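For our project we wanted to find out how people really use a small table when they eat, read and keep things cold all in the one spot, and Unnithan kindly let us borrow a corner to try it in. We gave ourselves 5 meals to plan, with a budget of 400 for the lot, and I must say the beans were everybody's favourite (cheap, filling and very forgiving!). 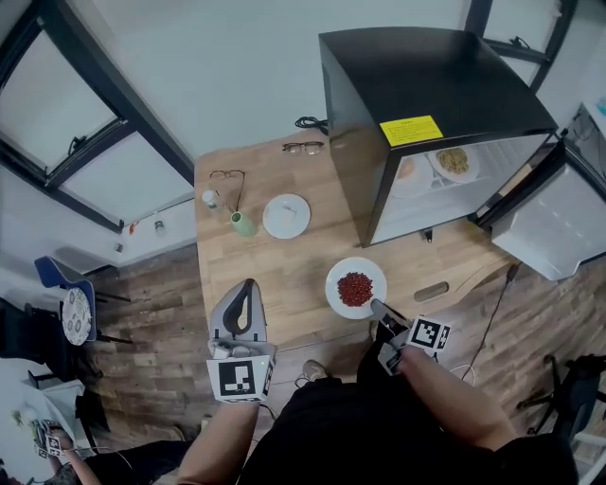

## What we noticed about space

With a mini fridge on the tabletop, its door needs room to swing, so the plates have to share what is left with the cup, the little bottle and whatever glasses people have put down. We had pictured a much tidier table when we wrote our plan, but I grew rather fond of it as it was. In October we would like to try the fridge on a low shelf.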